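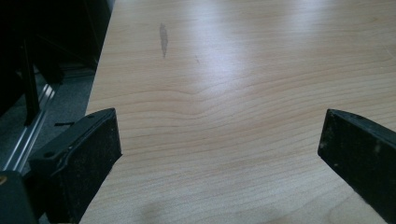 Table top, maple grain, cleaning and marks
2019-06-07

Started on the big table today. It came over from the Somcombe office with the rest of the lot and is going to be the layout table if the top is good enough. Light maple color, fine grain running one way, with a wavy stretch through the middle where the lines dip and come back up. Laminate, so no sanding. Whatever is on it either comes off with a cleaner or stays.

Marks before cleaning

Dark gray smudge, long and narrow, tapering at one end. Could be a stain, could be wear. Running a fingernail over it I couldn't feel an edge.

Small scratch near the smudge, short and very faint. Leaving it alone.

The overhead light makes this surface hard to judge. Where the glare hits, the grain nearly disappears and any mark would go with it. I ended up checking from both long sides with my head down low, then again with the lights off and the door open. Do it that way next time from the start.

Cleaning

1. Dry cloth over the whole top, then a damp one with dish soap, wiping along the grain. Dried with paper towel.

2. Smudge: soap again, left to sit 6 minutes. Slightly lighter at the wide end, no change at the narrow end.

3. Smudge: Stollex cleaner on a white cloth, small circles, light pressure. Gray came off on the cloth. Wiped with water after and let it dry for 19 minutes before looking again. Still there but a good deal paler.

4. Stopped. The label says to keep it off printed surfaces for long periods and I would sooner have a gray mark than a dull patch. Orla Ní Chonaill thinks it is rubber from a machine foot and that it will take three or four short goes. She has had the same thing on the Drevura benches. Will do one go a day and look at it dry each time.

Size and level

Length came to 146 cm on one side and 146 on the other, so the ends are square enough for us. Put the long level down the middle and across both ends. Low at the door end by 3 mm. Table has screw feet, two turned up, now reads level along the length. Across the width it was fine already.

I wanted to know if the wavy grain meant the top itself was wavy. Laid the steel straightedge over it in several places and tried a slip of paper underneath. Paper wouldn't go in. The wave is only in the pattern. It does trick the eye when you line up a sheet against it, so use the table edge as the reference and ignore the grain.

Other

Conneely still has the edge clamps we lent in the spring. Need them back before the cutting mat goes on, or buy a second pair.

Mat is to cover the half nearest the window. Orla would like the other half kept bare for sorting. No glue or spray on the bare half, and cups on the shelf.

Next: second go on the smudge, wax the screw feet, write the length on a tag under the top. If the mark hasn't moved by September we put the mat over it and swap the halves.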